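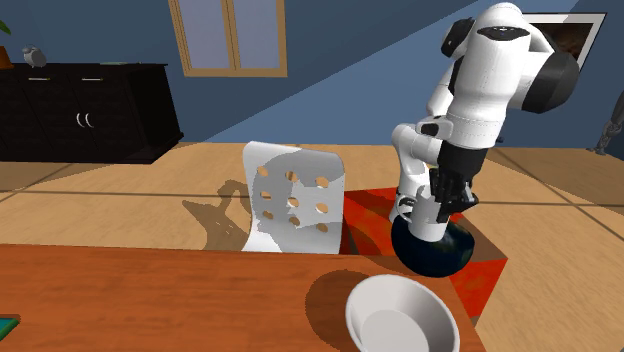
**Who can apply for the Bremodance winter course?**
Anyone 16 or older who can attend both weekly classes in January. Dance training is not required.

Bremodance is looking for 48 participants for its folk and partner dance course in Rosdale. Classes run 2 evenings a week at the Perić Hall, in groups of 10 or fewer. The course is free. Bring indoor shoes with a smooth sole.

To apply, send us:

- your name and age
- the evenings you can't make
- any injury we should know about

Write to Bremodance, P.O. Box 2287, Rosdale. Places are given in the order letters arrive.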